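The Long Way Back to the Nap

February 8, 2020
By Dorrie Haskell

I gave up napping when I was four, and I'm told I was a real pill about it. I climbed out, I sang, I threw a shoe. Then I spent most of my adult life wanting exactly what I'd been fighting off, and feeling sneaky on the rare Sunday I got it.

So this winter I decided to take up the nap properly, the way other people take up bread or the banjo.

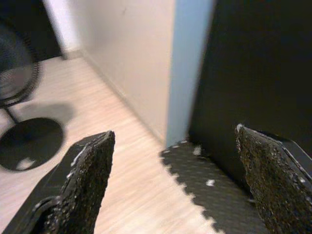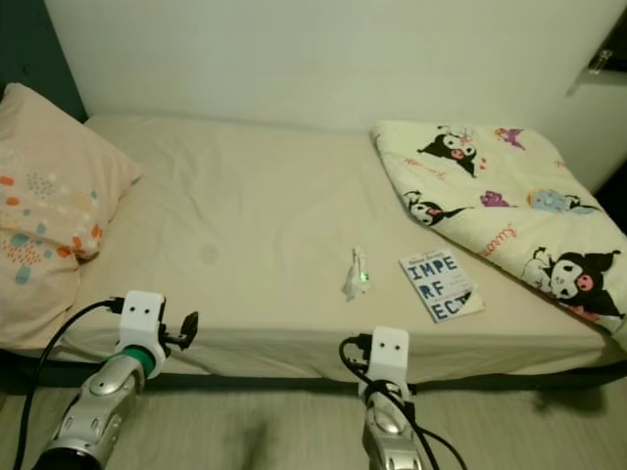 My first try was a disaster. I lay down at 2 in the afternoon with my jeans on, my phone on my stomach and a pot of beans going on the stove, and I thought about the beans. Then I thought about whether I was asleep yet, and if you've ever done that you know it's the surest way in the world to stay awake. I got up cross, stirred the beans and ate a piece of cheese standing at the counter.

I should say where all this is happening. I live in Stunham, a town with one good hardware store, a river that floods the same parking lot every spring, and an excellent supply of people who get up before dawn and want you to know it. My neighbors are wonderful and they are morning people to the bone. If I'm still in my bathrobe at eight there's a certain kind of wave I get from the sidewalk. You can imagine what being seen to close the curtains after lunch does for a person's standing.

And I think that's the first thing a new napper runs into, more than noise or daylight. It's the guilt! I was raised in a house where lying down in the daytime meant you had a fever. My mother would put a hand on your forehead, and if it was cool she'd hand you a dust rag. I've been out of that house for decades and I still jump up when I hear a car door, smoothing down my hair, ready to tell whoever it is that I was just looking for something.

What changed my mind was a trip I took in October. I'd gone to stay in Bametti, a hill town where everything shuts after lunch. The bakery pulls down its metal blind, the pharmacy turns off its green cross, and even the dogs go and find a wall to lie against. The first day I was furious. I'd walked down all those steps to buy stamps and there wasn't a soul to sell me one. I sat on the edge of a fountain with a warm bottle of water and felt very efficient and very alone.

By the end of the week I'd stopped fighting it. I'd have lunch (too much lunch, there was a thing with potatoes and sage that I still think about), go up to my room, pull the shutters to and lie there listening to the spoons being washed downstairs. Some days I slept and some days I didn't. Then the shutters would start banging open all along the street and it was like getting a second morning, with better light and no alarm clock. People came out and talked in doorways. I bought my stamps.

Back home I tried to hang on to it, and of course I went about it all wrong, by shopping. There is a whole world of things to buy if you want to lie down. I bought an eye mask called the Ilevora, which came in a box so handsome I felt I should be wearing it to a wedding. It's padded, it's heavy, it smells faintly of a department store, and it slid up onto my forehead every time I turned over. I woke up looking like a pilot from an old movie. I still use it, but mostly on my eyes after I've been chopping onions.

I also put an app on my phone, Fiadzo, that plays you the sound of a train at night. I liked the train. What I didn't like was the voice at the end telling me how I'd done. I'd lie there, perfectly comfortable, and a nice young woman would inform me that my rest had been "moderate." I don't want a grade for lying down. I took it off again after a week and now if I want a train I open the window and wait for the freight line, which comes through Stunham when it feels like it.

The thing I ended up learning is that the bed matters less than what you do just before you get on it. I have 2 rules now, and I came by both of them the hard way. Nothing on the stove. And shoes off, belt off, anything with a zipper off, as if you meant it. For ages I'd been lying down like somebody waiting for a bus, all dressed and ready to leap up, and then wondering why I never dropped off. The day I put on my old flannel pants in the middle of a Tuesday and got under a real blanket, I was gone in no time at all.

Length is the other big argument. Ask a roomful of people how long a nap should be and you'll be there till supper. I've met folks who swear by the whole afternoon, drapes drawn and the phone unplugged, and I've tried it their way, and I came out of it not knowing my own name. It was dark. I had a crease down my cheek like a road map and I wanted breakfast. I was no use to anyone that evening and then, naturally, I was wide awake at midnight sorting the button jar.

My own number, after a good deal of very pleasant research, is 12 minutes. I set the kitchen timer, the wind-up kind that ticks, and I leave it across the hall where I can hear it but can't reach it. I don't always sleep. A lot of the time I just go a little way down, to that place where your thoughts stop making sense in a friendly way (last week I was very concerned about a goose's paperwork), and then the bell goes and I come up again. My shoulders are lower. I'm nicer on the phone.

I don't want to oversell it. There are days when it doesn't take, when I lie there and redo my taxes in my head or get stuck on something I said at a dinner party years ago. There's a man on the next street who owns a leaf blower and seems to know, I don't know how, the exact moment I shut my eyes. And if I've had coffee after noon I may as well go and wash the car.

But I've noticed it gets easier to talk about. I mentioned it in line at the hardware store, sort of testing the water, and the woman ahead of me turned all the way around. She naps in her truck, she told me, on her lunch break, with a towel rolled up in the window. She's done it for years. Then the fellow behind the register said he used to have a spot in the stockroom, on the bags of grass seed, until they changed the shelving - and he looked truly sad about it. There we were, 3 of us whispering like we'd robbed a bank.

I've told the neighbors now, too. I put it plainly over the fence: curtains closed after lunch means I'm lying down, and I'd be grateful if nobody rang the bell. I still get the wave from the sidewalk in the mornings. I wave back in my bathrobe, and I've got the timer wound already for later.

Last updated: Saturday afternoon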